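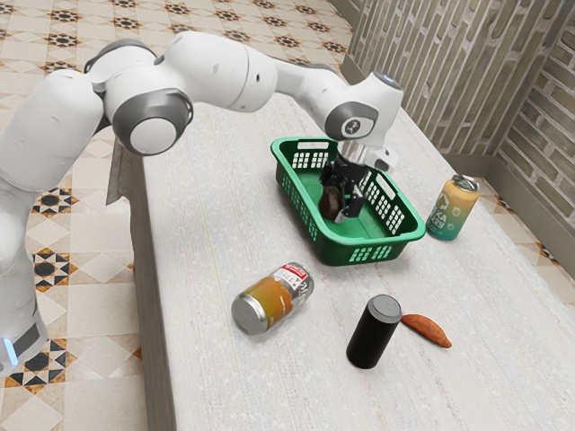

Green basket, small brown item low inside.

13 Aug 2025
Cold store humidity, continued

Picked up from the last entry. The question is still why the potatoes in the back bay lose weight faster than those by the door when both loggers claim the same humidity.

Started with the loggers. Both Siltix units went into a sealed jar over saturated table salt, with undissolved salt left showing at the bottom. Left them until the readings stopped drifting. The door unit settled where it should for table salt. The back unit read high and stayed high. Swapped their positions in the jar and got the same result, so it's the sensor and not the jar.

That means the back bay has been drier than logged for as long as that unit has been there. The log says 88 percent. Real value unknown until I work out whether the error is a fixed offset or grows toward the wet end. One salt only gives one point. Yuxi Dai has potassium sulfate and will make up a second jar for the high end. Do not correct old data with the single point.

Weighing. The scale drifts during the first stretch after switch-on. Leave it on overnight from now on. Check weight before and after each batch, both values in the book even if they agree. Tare with the empty tray on. Two trays have the same label, so re-mark one before the next round.

Tuber 32 is out of the set. It has a cut on one side that has not healed over, and it was pulling the average for its tray. The weights up to today stay in the sheet, flagged. Do not delete the row, the formulas below it shift.

Sprouts: if any break off during handling, weigh them with the tuber they came from and note it. Loose soil is not weighed. I have been inconsistent on this and some of the scatter in the first tray may be my doing.

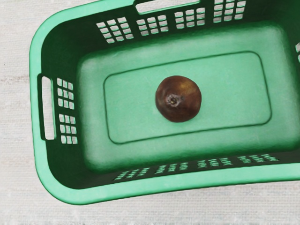 Basket from above, one round brown item on the floor.

Airflow. Held a strip of tissue at the end of a stick at several heights in the back bay. Steady movement at shelf level, next to nothing at the floor. By the door the tissue hardly moved at any height. Moving air will strip moisture off the skins faster at the same humidity, so even with a good logger the two bays would not match. Two causes then, and the present layout cannot separate them.

Plan: hang a sheet of cardboard between the fan and the lower back shelf, leave the upper shelf open. Same logger height on both. If the shielded shelf slows down and the humidity holds, airflow is the larger part. The Nokow fan controller has no low setting worth using; it cycles on and off, and averages out to the same thing over a day. Fan speed at full is listed as 900 rpm on the plate. Not measured.

Defrost cycle also needs logging. The coil drops its frost into the drain pan and there is a short humidity spike after each one. With the current logging interval we catch it or miss it by luck. Shorten the interval on both units. Memory should hold, but download before it wraps.

Stock: the Girlow lot is fine to keep using. Bag 271 was opened and not resealed, so keep it for practice weighings only. The older lot is from before curing was done properly and should not be mixed in.

Cai sheet (the shared one) has the old column order. Mine has mass before temperature. Check which one you are in before pasting.

To do
Second salt jar, both loggers in together
Cardboard on lower back shelf
Re-mark duplicate tray
Replace door gasket at the bottom corner, it lifts
Ask Yuxi for the unfiltered file from the first week of storage

Door was open while I did the tissue test. Ignore the log for that stretch.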